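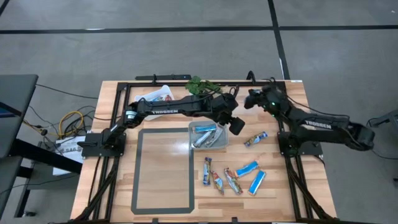

# Greden: Printing Shipping Labels and Packing Slips on Pre-Cut Sheets

Miroslava Mykhailiuk
Business Software Projects, final report

## 1. Background

Small shops often buy label sheets that are already cut. The sheet has a fixed layout, and the software has to place each address inside the cut lines. If the text starts a little too high on the first row, it can be well outside the label by the last row. The sheet is then thrown away.

My project was a desktop program called Greden. It reads a list of orders and prints the address labels and a matching packing slip for each order. I wrote it for a mail-order tea shop in Lundport, which had been typing labels one at a time in a word processor. The owner agreed to let me watch the packing work on a Tuesday morning and to try the program later in the term.

## 2. What the shop needed

The shop uses two kinds of sheets. The Mellex sheet has three columns and is used for most parcels. The Urio sheet has two columns with larger labels, and is used for boxes. The owner gave me this list of requirements, which I have shortened:

- Import orders from the CSV file that the web store exports.
- Start printing at any label on the sheet, so half-used sheets can go back in the tray.
- Print the return address in smaller type.
- Keep a record of what was printed and when.
- Reprint a single label without reprinting the batch.

She also asked for postage to be calculated. I left this out. The carrier changes its rates during the year and I did not have a reliable way to update them.

## 3. Design

Greden is written in Python with a SQLite database. There are 6 tables: orders, customers, templates, print jobs, job lines and settings. I started with customers and orders in one table, but repeat customers were being stored again with every order and their address corrections got lost.

A template holds the page size, the top and left margins, the label width and height, the gaps between labels, and the number of rows and columns. All measurements are stored as whole numbers in hundredths of a millimeter. In the first version I used decimals in inches, and the rounding differences added up down the page.

Each printer also has its own offset record. Two printers given the same PDF do not put the ink in the same place, and the shop has one laser printer in the office and an inkjet at the packing bench. The user prints a test page with a ruler along the top and left edges, reads the two values, and types them into the settings screen. After that the offset is applied to every template.

The print process runs in this order:

1. Load the selected orders.
2. Check each address for missing fields.
3. Wrap long lines to fit the label width.
4. Build the PDF from the template and the printer offset.
5. Show the preview.
6. Send the PDF to the printer and write the job record.

Step 3 took the most work. Long company names were a problem. Greden first tries to break at a space, then reduces the type by one point, and then stops and marks the label in red in the preview. I did not want it to shrink the text any further, as the carrier's scanner needs to read the zip code.

## 4. Testing

I tested with an old export from the shop containing 439 orders. Names and street addresses were replaced with made-up ones of the same length before I received the file.

The import check marked 68 of these orders. I went through all of them by hand. In 53 cases the problem was real, usually a missing apartment number or a zip code with the leading zero removed by a spreadsheet. The other 15 were correct addresses that my check did not understand. Most of those were rural routes and P.O. boxes with no street line. I changed the rule so that a P.O. box is accepted in place of a street, and only two of the correct addresses were still marked after that.

For alignment, I printed on plain paper and held each page against a blank label sheet over a lamp. The Mellex template lined up after I entered the offset. The Urio template was low on the bottom row. I had measured the label height but forgotten the narrow gap between rows, so I measured the sheet again from top to bottom and divided. The corrected template worked on both printers.

| Test | Laser | Inkjet |
|---|---|---|
| Mellex, full sheet | Pass | Pass |
| Mellex, start at label 10 | Pass | Pass |
| Urio, full sheet | Pass after fix | Pass after fix |
| Urio, single reprint | Pass | Pass |
| Packing slip, two pages | Pass | Fail |

The inkjet failure is a page order problem. It stacks pages face up, so the second page of a slip ends up on top. A setting to reverse the order is planned but is not in the submitted version.

## 5. Shop trial

The shop used Greden for its own orders in November. I was there for the first afternoon and answered questions by email after that. The two people who pack orders learned the import screen quickly. The start position box caused confusion. It asked for a label number, and they were not sure whether to count across or down. I replaced the box with a small drawing of the sheet, where the user clicks the first unused label.

They also asked for the order number to appear on the label itself, in the lower right corner. This was a short change and it is included.

## 6. Known problems

- The page order on the inkjet, described above.
- Accented letters print correctly, but the import fails if the CSV file is not saved as UTF-8. The error message does not explain this.
- There is no backup function. The shop copies the database file by hand.
- Only one person can use the program at a time.

## 7. Further work

The next version should have a template editor. At the moment a new sheet type has to be entered as a row of numbers in the settings, and the shop would need to contact me to do it. I would also move the address rules into a separate file so they can be changed without touching the main program. The source code, both templates and the test page are in the project folder submitted with this report.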